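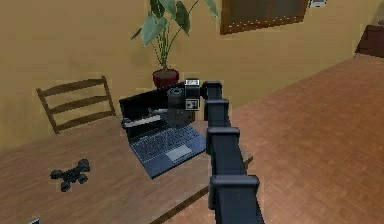

A good deal of what we now call paperwork is done at the kitchen table. Renewing a parking permit, booking a blood test, telling the council that you've moved: each of these used to involve a counter and a person behind it. Now each involves a form on a website, and the person has gone.

I don't object to the form. I filled in one for my mother in February, when she moved from Prudau to Nindum, and most of it was easy. The trouble came on page 3, which asked for a reference number from a letter she had never been sent. The box couldn't be left empty. The help page said to ring the office, and the recorded message at the office said to use the website.

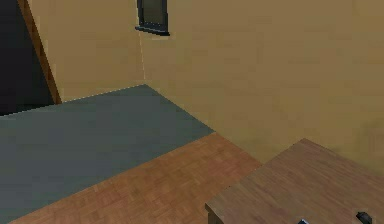
By Rozália Sýkora
Comment

We went round that loop for two afternoons. In the end I drove to the council building in Diditz, where the old enquiry desk is now a rack of leaflets, and waited until a woman came out of a side door. She knew what was wrong at once. People moving from outside the district don't get the letter, and the number they need is a row of zeros. She wrote it on the back of a leaflet and I typed it in that evening. The form went through.

That woman's knowledge is what has been lost from the front of the building. It is still there at the back, but you have to be lucky to meet it. The council says that closing the desk saves money, and I'm sure it does. What doesn't appear in the accounts is the time spent by everybody else. My two afternoons cost the council nothing, so they were not counted.

The usual answer is that the forms will improve. Some have. But a form can only deal with the cases its designer thought of, and people's lives keep producing others. A widow whose gas bill is still in her husband's name is one. A man with two surnames is another. My neighbour Kopecký has a house with no number, and he has given up ordering anything that needs an address check.

I would like the desk back, and I would settle for less than a full week. Two mornings would do, with someone who has worked there long enough to know about the zeros. The limit for a written complaint on the council's site is 2000 characters. I used all of them, and the reply thanked me for using the online service.

Contact the editor | © Comment pages, all rights reserved | Back to top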